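Esdale Community Orchard – progress report to the Longo Fund
Second report, covering the planting season up to April
Prepared by Nives Vitale

We have trees in the ground! When I wrote the first report we had a lease, a lot of clay and a borrowed shed, and now there are 145 fruit trees standing in rows on the south slope. I'm so pleased to be able to send this one.

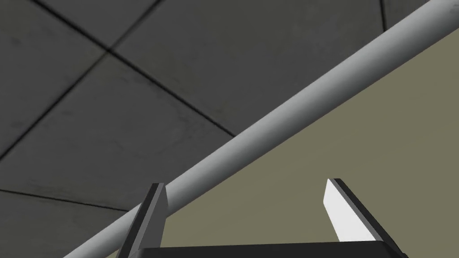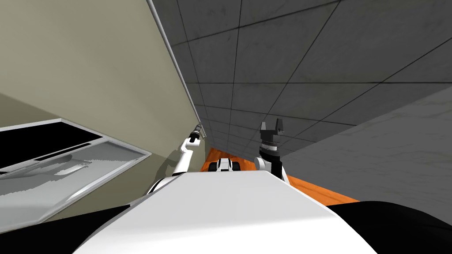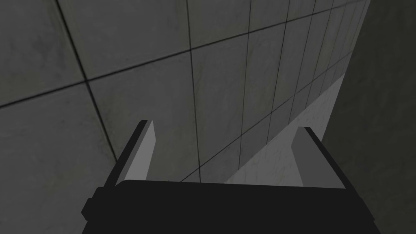
Raquel Brandão wrote back on the draft of this report that the tree number is lovely, but the fund will want to hear how many are alive by fall, and that the report should say how we plan to water them. Fair enough, so I'll start there.

Watering

The slope drains faster than we expected once you get below the top layer, and the young plums showed it first. We've put a slow-drip bag on every plum and every pear. The apples are getting by with a thick ring of wood chips for now – the town drops the chips off free, which has saved us a good bit of money. Teemu Sjöberg has drawn up a watering plan for the dry months, with the bottom rows done in the early morning and the top rows after 6 p.m. If the creek gets low we'll switch to the standpipe on Zamis Lane, and the water company has agreed to that in writing.

I'll do a full tree check in early fall and send you the result row by row, dead ones included.

Planting and varieties

Most of what went in is apple, on a mid-size rootstock that should stay low enough to pick from a short ladder. We also planted 25 pears, a double row of plums and a few quinces along the north fence, where we had first planned hazels. The hazels were sold out at the nursery and I didn't want to leave that fence bare for another year. I have a soft spot for quinces anyway.

One delivery came from Flarudbridge with the labels washed blank. We think they're all the same late cooking apple, but we won't know until they fruit, so on the map they're marked with a question mark.

People

The planting days were a joy. We had 60 people on the biggest one, with kids carrying stakes and a whole bowling team who dug like champions and then came back the next week for more. The pruning class filled up so fast that Faisal Yousafzai offered to teach it a second time, and he has already promised a grafting class for late winter. We'd love to buy a set of decent grafting knives before then.

Money

Spending is on budget for trees, stakes and ties. Fencing ran over, as the deer found us early and we had to go taller on the creek side. I've moved the unspent sign money across to cover it, as Taner Altıntaş agreed on the phone, and the painted signs will wait until next year. Receipts are in the attached folder.

Coming up

Mowing between the rows starts in May. After that we thin the fruit on the few older trees that came with the lease, finish the gate, and get the bench set in by the pears. Please come and see it while the quinces are in bloom – the gate code hasn't changed.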